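Report the Recoveries Separately

412 shares | 38 comments

Success rate is the wrong headline number for robotic disassembly, and the field should stop leading with it. I say this as someone who has reported it that way more than once, most recently in the internal write-up of our November trials at Plendton, where the policy was scored on memory module handling in used desktop computers.

The number itself was respectable. Over 1,383 attempts, the learned policy finished the task often enough that a reader skimming the abstract would assume the problem was close to solved. What the abstract left out was how those completions were reached. In a large share of them the gripper made a poor first contact, backed off, shifted and tried again. The scoring script recorded a clean grasp and a fourth try as the same event.

For a rigid part in open space this may not matter much. Inside a computer case it matters a great deal. Each retry is another contact with a board that was never designed to be touched by a machine, and the contact forces on second and later tries were higher in our logs than on the first. A module can end up in the correct slot of the tray and still be scrap. 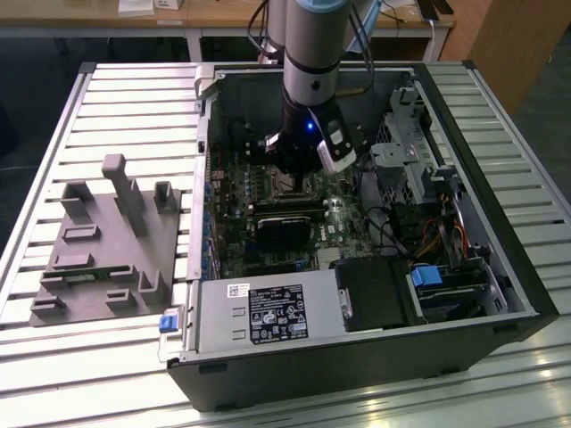
The usual defense is that retries are a feature. Closed-loop policies are supposed to correct themselves, and the Vondano group made a fair case that training on recovery data is what lets a policy survive a change of chassis. I accept that. Our own ablation agrees with theirs: with the recovery segments removed from training, performance on unseen cases fell sharply. But a behavior can be valuable in training and still need its own column in the results table.

A second objection is cost. Labeling first contact takes time, and small labs have little of it. We tested this. Two annotators working from wrist force traces alone, with no video, agreed on first contact in nearly every trial they shared, and a simple threshold on the same signal did almost as well. The script runs to 70 lines. Anyone who already logs force can have the measure by the end of an afternoon.

I would ask for three values per task: completion on first contact, completion after any number of retries, and peak force in each group. Time limits should be stated too. Our trials allowed 15 seconds per module, and extending the limit raised the headline rate without improving first contact at all. The Rilldale benchmark sets no limit, so its published rates can't be compared with ours or with each other.

None of this requires new hardware or a new policy class. It does require reviewers to accept a lower first number in exchange for a more useful one, and so far they have been slow to do so. We are rescoring the Plendton trials on this basis and will release both tables, including the one that makes us look worse.

Share this 412 | Comments (38)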